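Notes from the Usora open day: folding shirts, and the software behind it

I'd been meaning to get over to Usora for ages, so when Kenna Swanson wrote in May to say they were opening the doors on a Sunday and did I want to come, I was in the car before I'd really thought about the drive. (It's a long way from Flatville. Bring snacks.)

I went for the software. I write planning code for a living, most of it for boxes and pallets, and cloth scares me a little, so the laundry table was my first stop and I ended up staying there most of the morning.
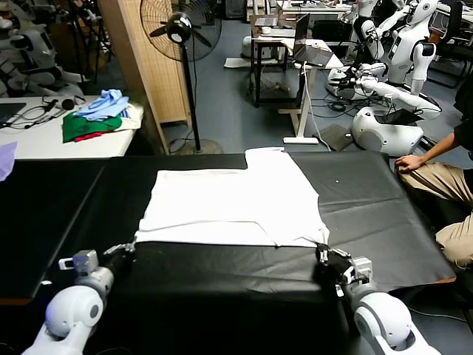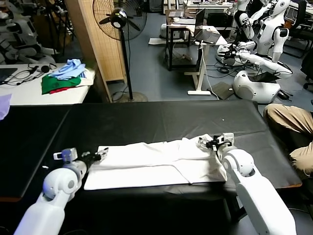
The two-armed robot with the white T-shirt, flat in the first photo and folded in the second.

Kenna runs the control side and she was happy to be pestered. My first question was where the planner gets its idea of what a shirt is. With a box I know the corners, end of story. With a shirt you have sleeves that tuck themselves under, a hem that wrinkles, and a collar that looks like nothing much from the wrong angle. Their answer is a keypoint model that guesses at the hem corners, the shoulders and the collar, and gives each guess a confidence score. If a corner scores too low, the planner isn't allowed to grasp there at all. It has to ask for a smoothing move first and then look again. I loved that! My own code would have charged right in.

The black cloth on the table makes a white shirt about as easy to segment as it's ever going to be, and Kenna was upfront about it. Navy and charcoal are a different story. She showed me a replay on her laptop where the mask had swallowed half a dark polo shirt and the planner very confidently picked a grasp point on the tablecloth.

Then we got into the two-handed part, and this is where I started scribbling. Each arm has its own trajectory, but the two share one clock and one extra constraint, the distance between the fingertips. Too far apart and you stretch the fabric, too close and it sags in the middle and you lose your fold line. They used to plan the arms separately and fix up the spacing afterward, and Kenna says it looked like two people arguing over a bedsheet. Now the spacing goes straight into the optimizer. A fold plan gets 300 milliseconds before it times out, and on a timeout the arms hold still and the planner tries again from a fresh look at the table.

I asked what happens when the cloth slips out of one gripper halfway through. Ubaldo Ferri, who wrote most of the perception stack, jumped in on that one. They compare the gripper width they expected with the width they read back, and if the fingers have closed further than the fabric should let them, the fold is called off. It catches most slips. It doesn't catch the one where you've grabbed two layers and lose just the top one, and he made a face when I brought it up, so I think I hit a nerve. Sorry, Ubaldo.

The logging tool might have been my favorite thing all day. They call it Budanmont — I forgot to ask why — and it lines up the head camera view, the joint positions and the planner's state on one timeline you can scrub through. Click on any moment and you get the grasp candidates that were considered, including the rejected ones and why they were rejected. They had 2000 folds loaded and you could filter by failure type. I have wanted exactly this for years and I've been getting by with print statements and a spreadsheet.

What didn't I like? The calibration routine between the arms and the camera still takes five separate scripts, run in the right order, with one config file edited by hand in between. I tried to follow along and got lost at the third. Brenda Ashworth told me a single command is on the list for the next release. I'd move it up the list!

Lunch was sandwiches from Lo Presti down the street, very good, get the eggplant one. There was an afternoon talk on simulating fabric, but I got stuck chatting by the coffee and only caught the last ten minutes, so you'll have to ask somebody else about it.

I drove home with the windows down, thinking about confidence scores. On Monday I'm putting one in the pallet planner.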